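Last updated: October

I have been thinking about the worktop again. My own kitchen is finished and paid for, so there's no point, but I keep doing it, usually at 7 in the morning with the kettle on, and I've decided to get it out of my system by having an argument with the whole internet about it.

My opinion is that kitchens should be a bit ugly. Well, plain. Dull, if you like. I think we have talked ourselves into treating the room where the onions get chopped as if it were a hotel lobby, and I think most people would be happier, and quite a lot better off, if they stopped.

I started down this road when we moved to Zavala Road and the kitchen was falling to bits. I went to Miltard first, since they're the showroom by the roundabout, and a very nice lad walked me past slab after slab of white stone with one grey vein wandering across it like a river on a map. Gorgeous stuff! I stroked it. Then I asked what happens if you leave half a lemon on it overnight, and he went a bit quiet and handed me a leaflet. The leaflet was mostly about things I wasn't to do. No lemons, no wine, no hot pans, no turmeric (turmeric! in our house!), and a special sealant every few months at a price I won't repeat in front of my mother.

So I went home and looked at my mum's kitchen instead, the one I grew up in. Brown tiles, beige top with speckles in it, cupboard doors the colour of weak tea. She has rolled out chapattis on that top for 40 years, and bled a radiator over it, and I once did an entire school project about volcanoes on it with vinegar. It looks the same as it always did, which is to say not very exciting, and she has never once worried about it. I can't say that of any friend of mine with a white one. I've been in houses where I was given a coaster for my mug, in the kitchen, next to the sink.

Speckles are the great lost technology of the British home, if you ask me. A speckled surface forgives you. Crumbs, tea, a stray peppercorn, the odd scratch from when somebody dragged the slow cooker along, it all sinks into the general busyness and you wipe it when you get round to it. A plain white one tells on you all day long.
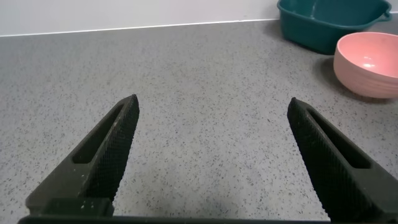

Uzma Mirani wrote to me after I grumbled about all this in the newsletter, and she wasn't having any of it. She said that was exactly the trouble with speckles, you can't see what needs wiping, and she would much sooner be told on than find out with her elbow. She'd had a mottled top for 7 years in a rented flat and never once felt sure it was clean. Now she has a white one, she wipes it down every night before bed, and she finds the wiping restful. "You call it forgiving," she wrote, "and I call it hiding the evidence."

Fair enough, and I did laugh. I'll give her the elbow. I have put my own sleeve in jam more than once and been surprised by it. But I'd still say that Uzma is a tidy person who would have a clean kitchen if the top were made of shag pile, and the rest of us need to be designed for as well. Most people aren't wiping down for the peace of it at bedtime, they're asleep on the sofa with the telly going.

What really gets my goat is the money, though. I had two quotes in the end, one from Presta and one from Urkard, and the gap between the pale veiny one and the boring speckled one would have paid for a new oven with 300 pounds left over. I asked the woman at Urkard what the extra was buying me and she said, quite cheerfully, "Resale." So I'd be spending my money on a surface I was scared of, for the benefit of a stranger who'd probably rip it out anyway because veins had gone off by then.

And they will go off. Everything does. Avocado bathrooms were the height of it once, and so was pine on every wall. My speckles are already out of fashion, so they can't go any further out, and I find that very relaxing. I bought the oven, by the way. It's got a door that slides under itself and I'm still showing it to visitors.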